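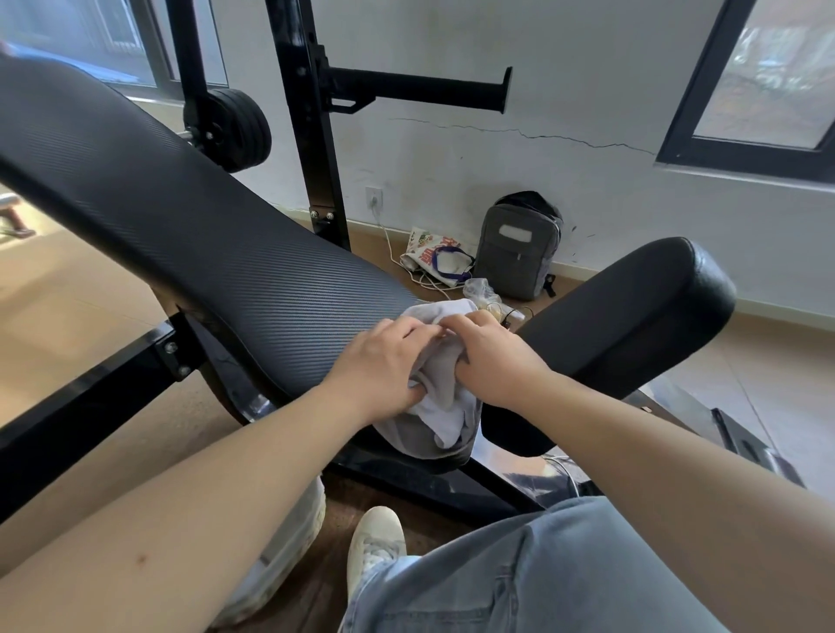
A towel held to the end of the bench in the small weights room at Willey. Photo: Murray Girard

WILLEY, 12/24/19 — Members of a small weights room in Willey are being asked to bring two towels from now on, one for the bench and one for themselves, after a run of complaints over the state of the padding.

The new rule went up on the door this morning. Towel on before you lie down, towel off when you go, bench wiped. No towel, no bench.

Jocelyn Sawatzky, who manages the room for Drarix, said the upholstery on the old bench split in the spring and cost 600 pounds to put right, "money we'd of rather spent on the walls".

"It's sweat, mostly. Gets in the seams and sits there," she said. "A towel costs next to nothing and you can wash it."

The room has 13 regular users and a waiting list. Towels are to be laid lengthwise over the backrest, smoothed flat, and taken home at the end. Anything left behind goes in a bag by the door and is washed once a week, then folded and put out for whoever wants it.

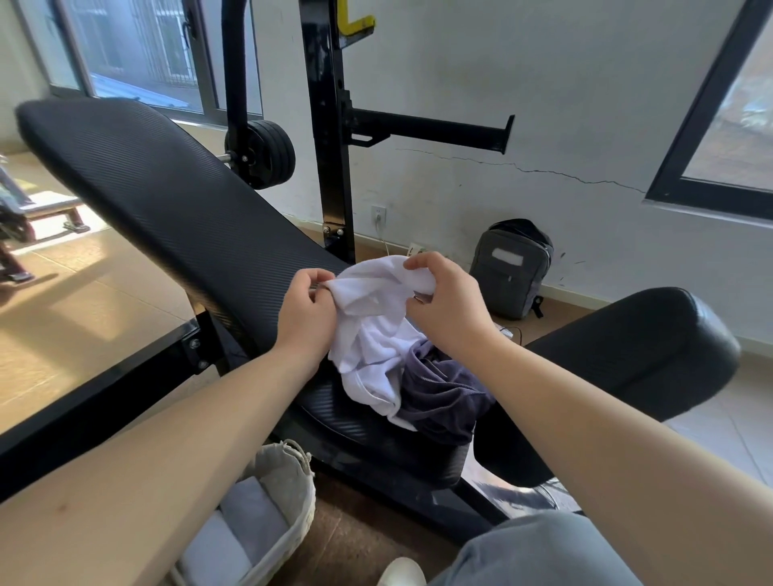 Can members borrow a towel if they forget theirs?
Spares are kept by the front desk and can be borrowed for 50p, but they have to be back the same day.

Not everyone is pleased. Garnet Desjardins, who trains before work, said he had "enough to carry already" and that one towel ought to do for both jobs. Lamisi Gyamfi disagreed — she has been bringing two for years and thinks the rule is overdue.

"You put your face where somebody's back has been," she said. "I don't see whats hard about it."

Drarix has ordered 100 plain towels for the spares shelf, due in the new year. Clothes are not to be left on the seats while other people are waiting, the notice adds, and bags should go by the wall.
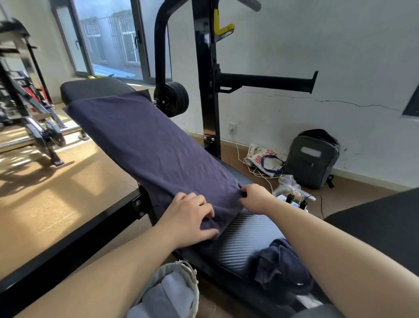
A dark towel is smoothed over the backrest, with bags kept on the floor beside the bench. Photo: Murray Girard

Plastering and paint for the room are still to be priced. Sawatzky said a quote of 500 pounds had been turned down as it did not cover the ceiling, and a second firm is comming to look after the holiday.

The room shuts at noon today and reopens on 27 December.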